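From: Leif Sjögren
To: Raltmont Woodcraft list
Date: 6 Mar 2022
Subject: Re: [raltmont-wood] finish on spoons, again

On the last go-round of this subject, someone from the Pretberg end of the list wrote:

> I've now oiled the same spoon three times and it still comes out of
> the dishpan looking like driftwood. My sister-in-law has one she
> bought at Baysal that's shiny as a piano and has been for years. What
> am I doing wrong? Is it the oil, the sanding, or me? Also, does anyone
> still make the long handled kind? Everything I see at the fairs would
> fit in a teacup.

I'll take these out of order, as is my habit.

It's the sanding. It's nearly always the sanding. You said in your first message that you stopped at 200 grit "because it felt smooth," and I'm sure it did. Then you got it wet and every fiber you'd pushed flat stood back up to see what was going on. Wet the spoon on purpose, let it dry overnight, sand off the fuzz, and do it again. I do 3 rounds. My wife says I do more than that, but she's counting the ones I do while watching television.

After that, oil. I know the oil argument took up most of last June and that two people left the list over walnut versus linseed, and I don't want to be the one who starts it up again. Use whichever one you already own. Wipe it on, go have supper, wipe off what's left. If it's still sticky the next morning you put on too much, and if it's still sticky next week you bought the wrong can.

As for the piano shine on your sister-in-law's spoon, there are two ways to get there. One is a film finish, where somebody has brushed or dipped a coat over the wood and it sits on top like a raincoat. Looks wonderful until it chips, and then you're stirring little bits of it into the chowder. The other is burnishing. You take something hard and smooth – the back of a steel spoon will do, or a polished stone if you want to feel ancient – and rub the dry wood until your wrist files a complaint. It takes far longer than it has any right to. I gave a burnished one to my brother and he put it through the dishwasher the same night, so consider your audience.

Long handles. Yes, people still make them. I do, when I have a billet that's straight enough. The trick is keeping some width down toward the end you hold. Beginners thin the whole handle to a pencil because it looks elegant on the bench, and then it twists in your hand the first time it meets a stiff batter. Narrow at the neck, wider as you go down. Check the grain before you do anything else, and if it runs out the side of the handle, make a spatula out of it and keep your disappointment to yourself.

The fellow who runs the Fidirden sawmill has offcuts again, by the way. He sells them by the crate and doesn't care to have the crate picked through. I picked through the crate. Mostly cherry and maple, with one piece of something he called "oh, that." It carves like cheese and smells like a wet dog, and I'd be glad to hear from anyone who knows what it might be.

Somebody also asked whether the old list archive is still up. It is, all 562 messages, and I'd say 42 of them are me correcting my own spelling.

Leif

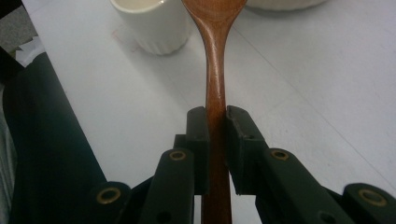
P.S. If you do go the burnishing route, finish it before you oil and not after. I've tried it the other way and mainly succeeded in polishing my thumb.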